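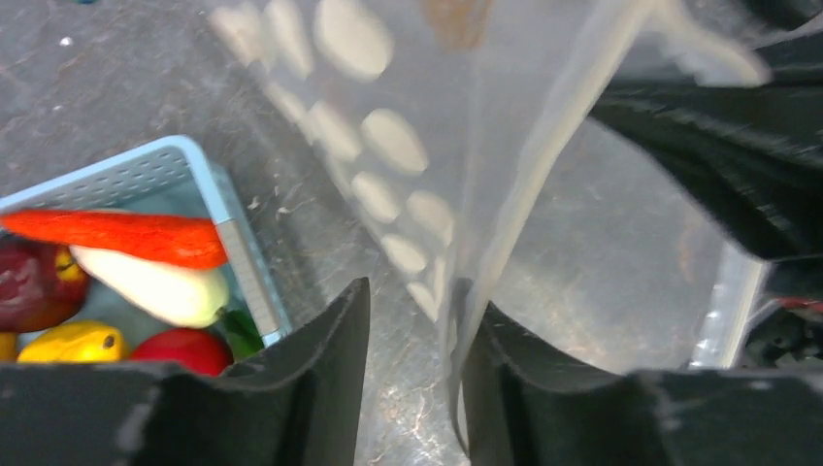

Siltside Growers Forum > Fruit and Veg > Tomatoes under cover, which ones this year?

siltside_kusum
27 June 2018
Evening all! I've finally got the greenhouse glazed (three years of promising myself) and I'm already hopelessly in love with it. Eleven plants in, all Gurkier, grown from seed Géza Fekete gave me at the spring swap. First trusses have set and the smell when you brush past the leaves is just wonderful. Question for the old hands: do you pinch out every single side shoot on a cordon, or let one run and have two stems? I've read both and I'm dithering.
Kusum Saxena

umeshb
Every one, every time, before breakfast. Two stems sounds like a bargain but you get smaller fruit and a jungle by August. Lovely choice of variety though, we had Gurkier last year and I ate most of them before they got as far as the kitchen.

claypit_adjoa
Going to disagree with Umesh here! I run two stems on all of mine and have done since we moved to Clolley Lane. Yes, the fruit is a touch smaller, but there's more of it and it starts no later. The trick is picking the shoot just under the first truss and leaving the others well alone. I mean taking them off, sorry, not leaving them on!! Feed from the first fruit set and they don't sulk at all.

umeshb
Adjoa, you've also got a south-facing wall and a greenhouse the size of a bus. Kusum, how big is yours?

siltside_kusum
Six foot by eight, so the jungle is a real worry. It already feels snug in there with the cucumber.

harishj
You've got a cucumber in with tomatoes? Brave! Mine hated it. Cucumbers want it steamy and tomatoes want a breeze, and I ended up with grey mould on the one and crispy leaves on the other. Put the cucumber at the far end from the door and damp down the path just that side.

gezaf
It can be done, Harish. I've had them together for years, door open all day from June onwards, and the cucumber only grumbles in a cold week. Kusum, so pleased the seed came up! My advice on the stems is to try two on a couple of plants and keep the rest single. Then you'll know what suits your own greenhouse, and you can come back and settle it for these two.

claypit_adjoa
Oh I like that. A proper trial!

umeshb
Happy to be proved right.

lau_plot5
Can I jump in with a watering question, as you're all here? I'm on plot 5 at the Lau site and I can only get down every other day. Last summer nearly all my first truss had that horrid black patch on the bottom. Pots are the ordinary bucket size. Would bigger ones sort it?

harishj
Blossom end rot. It's the drying out and then flooding that does it, the plant can't move the calcium up to the fruit. Bigger pots will help a lot. So will standing them in deep trays, so there's a bit left to drink on the day you're not there.

gezaf
Agree with all that. And mulch the top of the pot! I use half-rotted leaves, a good thick layer, and it makes a huge difference in a hot spell.

umeshb
Skip the leaves, you're just making a hotel for woodlice. Trays and big pots, yes.

gezaf
The woodlice and I get along fine.

lau_plot5
Brilliant, thank you both. Trays on Saturday then, and I might risk the leaves on one pot.

siltside_kusum
Right, I've been out with the torch and done it. Two plants by the door have kept the shoot under the first truss, and the other nine are single. I've tied a bit of red wool on the pair so I don't pinch them by mistake. The cucumber has been moved to the back as well. I'll post again when the first ones colour up, I can't wait!

claypit_adjoa
Red wool, perfect. What are you feeding with?

siltside_kusum
Just the ordinary tomato feed, once a week. Should it be more?

claypit_adjoa
Once a week is fine till the second truss sets, then I go to twice, at half strength.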